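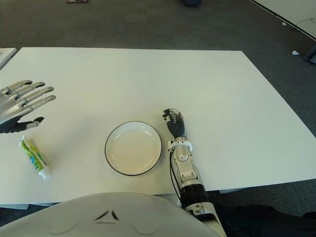 White table on dark grey carpet.

Mestau Secure Cycle Park: Quarterly Inspection Checklist
Site operator: Grimura
Period: September
Inspecting officer: Lenuța Dumitrescu
Accompanied by: Lino Longo (site supervisor)
Countersigned by: Bronwyn Paewai

Each item is marked Satisfactory, Action required or Not inspected. Comments are to be entered wherever action is required.

1. Entrances and access control

1.1 Main gate closes and latches unaided: Satisfactory
1.2 Card readers respond at both entrances: Action required
Comment: The reader at the Hoani Street entrance refused three valid cards before accepting a fourth. The supplier is to attend. Subscribers should be directed to the main gate in the meantime.
1.3 Emergency release opens from inside without a card: Satisfactory
1.4 Ramp surface sound, edge markings legible: Action required
Comment: Yellow edging worn through on the lower half of the ramp. Repainting was requested at the previous inspection and remains outstanding.

2. Racks and stands

2.1 Ground-level stands firmly fixed: Satisfactory
Comment: All 193 stands tested by hand. Stand 88 was tightened during the visit.
2.2 Upper-tier racks slide and lock: Action required
Comment: Two racks in bay D do not lock in the lowered position. Both have been taped off and must remain out of use until repaired.
2.3 Aisle width of no less than 1000 mm maintained: Action required
Comment: Cargo bicycles left in the aisle of bay B. The operator is asked to remove them under the terms of the subscription and to mark out the spaces set aside for larger cycles. 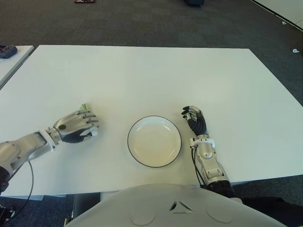

3. Lighting and cameras

3.1 All light fittings working: Action required
Comment: One fitting out above the repair stand.
3.2 Emergency lighting test recorded in the log: Satisfactory
3.3 Camera views unobstructed: Satisfactory
3.4 Help point connects to the control room: Satisfactory
Comment: Call answered by Elsie Hollis.

4. Fire safety

4.1 Extinguishers in place and in date: Satisfactory
4.2 Escape routes clear: Satisfactory
4.3 Charging lockers free of damage: Not inspected
Comment: Key held off site by Lulla. To be inspected separately.

Follow-up

Items 1.2 and 2.2 are to be completed first. Written confirmation of all repairs should be sent to Saoirse Tierney, quoting reference 397.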